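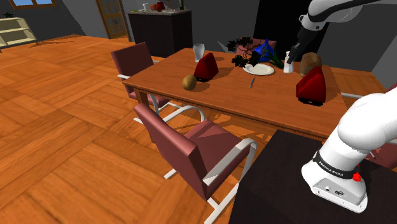
The simulated dining room, with the gripper down beside the small white bottle.

Setting up the arm in the Plollow dining room
By Hanyu Tang
Monday, September 28, 2020

We finally have the virtual cell behaving the way we want, and I'm chuffed! Aitana Marín built the room and I looked after the arm: where its base sits, how far it can stretch over the table, and where the gripper waits between jobs.

The base. It has its own dark table, separate from the wooden one. I tried 19 positions before settling on this corner (the first six had the elbow swinging straight through a chair, which the collision checker did not enjoy).

The tabletop. Glass, plate, a thin silver utensil, a fuzzy brown fruit, two red wedges. Aitana picked a good mix of shapes and I love how different they are to plan for. The thin utensil is still my favourite headache.

The gripper. Fingers point down near the top of the bottle. We check the tool offset at this spot every time the model is changed, five approaches from different sides, and write down the error for each.

The floor. Nothing to do with the arm, but look at that parquet! The soft shadows come from the new light settings, and I'm keeping them even though they slow the render a bit.

Next up is a batch of 1,000 starts with the objects shuffled.

Recent galleries
Nesteck bench: rewiring the tool changer
Prustemard gripper pads, old and new
Sun cell: a new cable guide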